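Drimach Counter

By Hemant Shukla
Updated October

Drimach Counter is a robot arm service for domestic kitchens, offered on subscription by the firm Maurya. It covers the hire of one arm with a gripper, the control software and a set-up visit. The service is meant for light breakfast jobs on an ordinary worktop, such as moving plates, cups and bread. It was first offered in Brollasow and is still sold only there and in nearby towns.
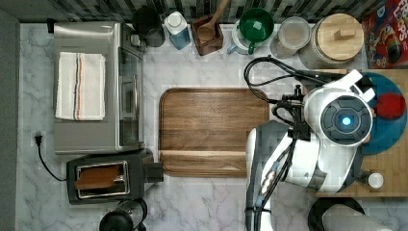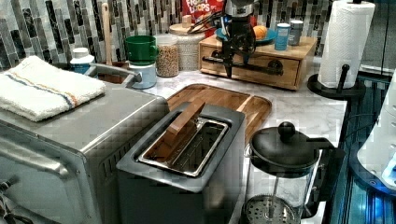 Can the arm be used in a kitchen without clearing everything away first? The service is sold for worktops that stay in daily use, and the owner only has to keep the arm's working area free of knives, open flames and anything that would be costly to break.

We use cookies to remember your reading settings. Accept | Manage choices

Set-up

A fitter from Maurya measures the worktop and agrees a parking position for the arm with the customer. The customer then chooses up to 10 objects for the arm to learn, and the fitter guides it through picking up and putting down each one. Further objects can be added later through the Sakska app, which comes with the subscription. Glassware is accepted but is left out of the breakage cover.

The worktop has to be level and the arm needs a wall socket of its own. Extension leads are not allowed under the hire terms.

Jobs

The standard package has 4 jobs: bread to toaster, plate to table side, cup to plate, and clear away. Each is started from the app or by a wall button. The arm does not work a toaster lever in the standard package, so the user has to press it down. Filling kettles and pouring hot drinks are ruled out in all packages.

Jobs can be stopped at any point by pressing the button again. The gripper keeps hold of whatever it is carrying until the user lets it go through the app.

Trial and reception

Before the launch, Maurya ran a trial in 34 homes. Abhishek Rawat, who led it, wrote afterwards that plates and mugs had given little trouble and that soft packets and bags had been dropped most often. Bags were later taken off the list of objects that customers may choose.

Reviews in the local press were mixed. The set-up visit was well liked, as was the quiet running of the arm. Complaints were mostly about speed, and about the loss of worktop space in small kitchens. One reviewer found that the arm lost track of a mug whenever it was left behind a taller jar, and had to move it forward by hand.

Later changes

A software update let the arm ask for help through the app when it could not find an object. Before this it had simply gone back to its parking position. The price of the first year was set at 2000, with repairs included, and later years are charged by the month. A two-arm version has been announced under the same name but has not gone on sale.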